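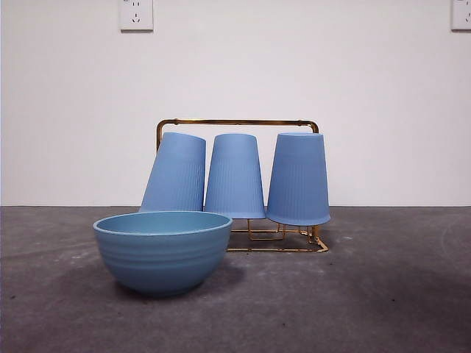
**How many demos do I need per task before it's worth training anything?**

For one short pick and place with the same few objects, start with 40 clean ones, train, look at where it fails, then collect for the failures.

That's copied from the pinned post. My question is the part after. What counts as clean?

Task is cups and a bowl with a cup rack. Teleop, two finger gripper, wrist cam plus one fixed cam. I have over 300 episodes from June and the policy is still bad at the rack. Gets to the cup fine, closes, then kind of dithers. Before I throw more hours at it I want to know if I should be cutting stuff or adding stuff.

Things I currently keep:

- slow ones
- ones with a regrasp in the middle
- ones where the cup goes on crooked but stays on

Things I drop: operator bailed, camera dropout, cup fell off and rolled away.

— tellside

---

**burnusach** wrote:

Regrasps are your dithering. Cut them. Or at least train once without and compare, it's an afternoon.

Also how many operators? We had two people on the same task and they came at the rack from opposite sides, policy averaged the two and drove into the middle. Took us forever to spot becuase every single episode looked fine by itself.

---

**tellside** wrote:

Three operators. Ugh. And yeah no rule about approach side, I told people "do it how you'd do it." One guy always goes wide, I go straight down the front.

Start poses are at least varied. Bowl moves around, rack gets turned a bit between episodes, and

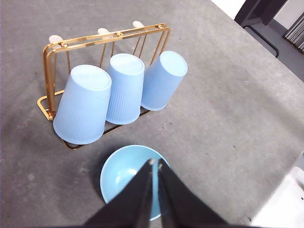 then every so often I swap the order, bowl first or cups first. No label for which order though. Just whatever the operator felt like. Writing that down now I can see it's probably not great

---

**ibarra_k** wrote:

Disagree on cutting regrasps. If the policy has never seen a bad grasp get fixed, the first time it pinches a cup wrong it's stuck. Recovery is data. Keep them, tag them.

What I would cut is the pauses. Operator stops to think for two seconds with the gripper hovering, the model learns hovering. We trim anything with no motion over a set length, script does it.

---

**burnusach** wrote:

> Recovery is data

On purpose recovery is data. Start the episode from a bad grasp, fix it, end. Accidental ones have the mistake in them too, and you're training on the mistake. Same argument we had in the Tadlow thread, not doing it again lol

Agree on the pauses

---

**ibarra_k** wrote:

You can mask the mistake part. But fine.

---

**tellside** wrote:

ok so went back thru a batch. Pulled 32 rack episodes at random and watched them at half speed. 19 have a pause right before the release. So that's more than half, and it's exactly where the policy hangs. Mostly me, I think. I line up, stop, check the monitor, go.

Other thing, blur. When somebody swings the arm fast the wrist cam is mush.
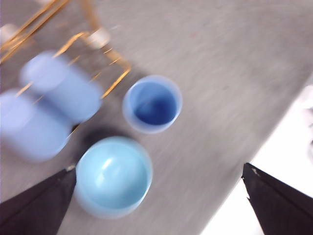

*Wrist cam with the arm moving, cup and bowl still readable, rack not so much.*

Drop those episodes or leave them? Shutter is on auto. I could lock it but then the whole thing goes dark unless I add a lamp.

---

**burnusach** wrote:

Leave them. It's going to blur at run time too if it moves at that speed. Only matters if the blur is there when the gripper closes or opens, then I'd drop.

Lock the exposure anyway. Auto hunting around between episodes bugged us way more than blur did. Buy the lamp.

---

**ibarra_k** wrote:

Agree w/ all of that, write it down somewhere

One more, check your fixed cam hasn't been bumped. Ours drifted over a week, tiny amount each day. Tape on the floor where the legs go.

---

**tellside** wrote:

Fixed cam is fine, checked. Lamp ordered.

New plan, tell me if dumb. One approach side, written on a card next to the controls. Order goes in the episode name. No stopping before release, if you need to look, look before you pick. Old set stays as is on the drive, new set starts at zero, and I do 40 then train. Separate small folder for recoveries, started from a bad grasp on purpose like burnusach said. Still not decided where on the cup people should grab, ribbed part or the smooth part near the base. Leaning smooth. 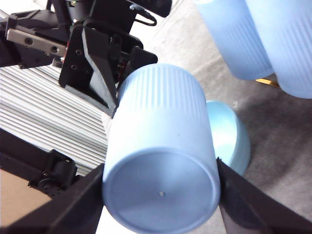 **Graciela Arancibia** wrote:

Don't fix the grab spot. Fix the side and the order, sure, but let the grasp height wander a little or it will fall apart the first time it arrives a bit high. We pinned everything down once and got a policy that was great at exactly one thing. I'd also not start from zero, your old set is usable once the pauses are trimmed. Train on old trimmed plus new and see.

---

**burnusach** wrote:

Mixing three operators back in is asking for it imo. New only first. Then mixed. Then you have a real comparison.

---

**tellside** wrote:

New only first then, mixed second. Grab height free. Will post both runs here when they're done, trimming script is half written and already deleting the wrong end of the file so might be a bit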